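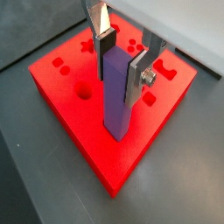

Do we have to enter every toy before we can start lending?
A single shelf is enough to open with, and the rest of the catalogue can be filled in over the following weeks while loans are going out.

Section 4. Building your catalogue

By now you should have Skavundale installed, one desk account working and the label printer talking to the computer. If the printer is still sulking, go back to 3.6 first. Everything in this section ends with a label!

This is my favourite part of the whole set-up. You take a cupboard that only two people understand and turn it into something a family can browse from their own kitchen. The first time you scan a box and see its name pop up, you will want to scan everything in the building.

4.1 Decide what counts as one item

An item is whatever goes home in one bag. A puzzle with 56 pieces is one item. A train set that you always lend with its track is one item, and if you sometimes lend the track separately it is two. Write your decision down before you start typing, as two people working on different shelves will make different choices.

Note: Skavundale can join items into a set later (see 7.2). Splitting one item into two after it has been on loan is possible but fiddly, and the loan history stays with the first half.

4.2 Create your shelves

1. Open Catalogue and choose Shelves.
2. Press New shelf and type a short name. Use what people already call it. "Window shelf" is better than "Zone B2" if everyone says window shelf.
3. Pick a colour. It prints as a band along the bottom of the label.
4. Repeat for each shelf, cupboard or crate.
5. Press Save all.

Shelf names can be up to 100 characters long, but the label only has room for the first line, so keep them snappy.

4.3 Add your first item

1. Choose Catalogue, then New item.
2. Type a name as a parent would say it. "Shape board, foam" will be found. "Tactile insert activity" will not.
3. Choose a type from the list. Pick the nearest one and move on — you can change it at any time.
4. Fill in Pieces. Count what is in the bag today, and put anything missing in the Notes box.
5. Choose an age band. Copy it from the maker's packaging where you still have it.
6. Choose a shelf.
7. Press Save and print.

The label comes out with the item number, the name, the piece count and the shelf colour. Stick it on the bag or box, never on the toy itself.

Caution: Do not lower the age band on anything with small parts, even if a borrower asks. The small parts warning prints only when the band is three and over, and a changed band takes the warning off the label.

4.4 Piece lists

For anything with more than a handful of parts, a piece list saves a lot of squinting at the returns desk. Press Add piece list on the item page and type one line for each kind of part, with its number. The list prints on a slip that lives inside the bag.
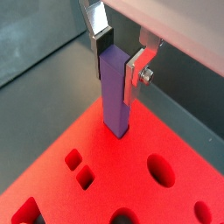 Group parts in the way you would check them back in. By colour works well for bricks, by shape for sorters and by animal for farm sets (people always count the sheep first). If a part has no proper name, give it one and stick to it. Hatsue Iwasaki, who tested the early versions with us at Ridholm, called one odd connector "the elbow" and it is still the elbow in their catalogue. Lovely!

To copy a piece list from one item to another:

1. Open the item that already has the list.
2. Press More, then Copy list.
3. Scan or type the number of the second item.
4. Check the numbers and press Save.

Copying replaces any list the second item had. There is no undo for this in version 2, so check the item number before you press Save.

4.5 Importing from a spreadsheet

If your toys are already listed somewhere, do bring the list in. Ridholm moved 543 items across in one go, and the import itself was over before the kettle had boiled. Tidying the spreadsheet beforehand took them an afternoon.

1. Save your spreadsheet as a CSV file.
2. Make sure the first row has the headings Name, Type, Pieces, Age and Shelf, spelt like that.
3. Delete blank rows.
4. Choose Catalogue, then Import, and pick the file.
5. Look through the preview. Rows in orange have something missing and will come in as drafts. Rows in red will be skipped.
6. Press Import.

Shelf names in the file must match the ones you made in 4.2, capital letters included. A row with an unknown shelf goes to a shelf called Unsorted.

Note: The preview shows the first page only. Use the arrows to see the rest — the biggest import we have had so far was 1187 rows, and all the trouble was on the last two pages.

4.6 Cleaning notes

Each type has a cleaning note that appears when an item is returned. We supply a plain one for each (wipe, wash, air, or check by hand) and you can write over it. Go to Settings, Types, and press the pencil.

Foam and fabric are set to "air" by default. Change this if your own routine is different, and always follow the maker's care label where there is one. Emiko Yagi has written a very good page on drying soft toys in winter, which is included as Appendix C.

4.7 Check before you move on

Pick five items off the shelves without looking at the screen. Scan each one and check that:

- the name on the screen is the name on the label
- the piece count agrees with what is in the bag
- the shelf is the one you took it from

If all five are right, go on to Section 5, Members and loans. If any are wrong, correct them and pick another five.

Section last revised 2019-08-03. Corrections to Tarek Benjelloun or Kiyoshi Hoshino at the support address inside the front cover.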